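Mevby Shared Desks – Questions We Get a Lot

Updated 23rd January. Ayantu wrote most of this between phone calls so if something's missing, ask.

What do I get for a day pass?

A desk, a chair, wifi, the kitchen. Tea and instant coffee are free, the good machine takes coins. Printing is separate, see further down. Day passes run from when we open to when we close, no half days sorry. We tried half days and the bookings got in a mess.

When are you open?

7 in the morning till 9 at night, Monday to Friday. Weekends are monthly members only, with a fob. Public holidays we're closed but the fobs still work.

Do I have to book?

For a desk, no, just turn up. It gets full by mid morning on a Tuesday so ring first if you're coming a long way. For the meeting rooms, yes, always. Even if it looks empty. Someone may have it in five minutes.

Can I keep the same desk every day?

Only on the fixed plan. Everyone else takes what's free and clears it at night. Anything left on a shared desk goes in the tub behind the front counter. We hang on to it for a fortnight then it goes to the op shop. Chargers are the main thing. Label your charger.

Which room is which?

Borus is the small one near the stairs, seats five. Shiferaw is the big one at the back with the screen and the whiteboard. Puvness is the phone room, one person, please don't have lunch in there, the smell hangs around for hours. There's a list of rooms on the kitchen door as well but it's got the old names on it, ignore that till we print a new one.

How much are the meeting rooms?

Monthly members get nine hours a month included, any room. After that it's the hourly rate on the sign at the counter. Hours don't roll over. We get asked this every month and the answer is still no. You can give your unused hours to another member if you both email us before the month ends.

Can I bring a guest?

Yes, one at a time, and sign them in. If they sit down and open a laptop they need a day pass. Clients coming for a meeting are fine and don't need a pass.

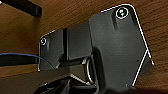
Is there parking?

Not really. Two hour spots out the front, and the inspector comes past more often than you'd think. All-day parking is on the far side of the oval, it's a short walk. Bikes can come inside, down the side passage, not leaned up against the kitchen wall please – we just had it painted.

Can I take phone calls at my desk?

Short ones, quietly. Anything longer goes in Puvness or out on the back step. Headphones for video calls, always. We will come over and tap you on the shoulder and it's awkward for everybody.

Printing?

First 100 pages a month are free for members. Black and white only on the free pages, colour is charged from page one. The printer won't talk to some phones, so email the file to the counter and we'll run it off. Don't refill the toner yourself. It went everywhere last time.

What about food?

Fridge, microwave, toaster, kettle. Name and date on your stuff. Fridge gets emptied Friday afternoon, and that includes the container if we can't tell whose it is. Dishwasher goes on at closing, if you're the last one out please start it.

Are dogs ok?

Quiet ones, on a lead, on Thursdays. Check with whoever's sitting near you first. We have a member with a bad allergy and she sits by the front window, so dogs up the back.

Can I get my mail sent there?

Monthly members only. Put your own name on the top line then Mevby underneath. We don't sign for anything needing ID and we don't hold perishables. Parcels bigger then a microwave, ring us beforehand.

How do I pause or cancel?

Email, with a month's notice. You can pause once a year for up to three months, lots of people do it in August when they head north. Your fob gets switched off while you're paused, and the deposit comes back once we have the fob in our hand. Not a photo of the fob. The fob.

The wifi dropped out, what do I do?

Check you're on the members network and not the guest one, the guest one kicks you off after an hour. Still no good, tell the counter. Please dont unplug the box in the hallway.

Who do I talk to if something's wrong?

Ayantu Endale at the counter most days, or leave a note in the box if she's out. Broken chairs, put a bit of tape across the seat so no one else sits in it.

Contact us | Room bookings | © Mevby Shared Desks | Back to top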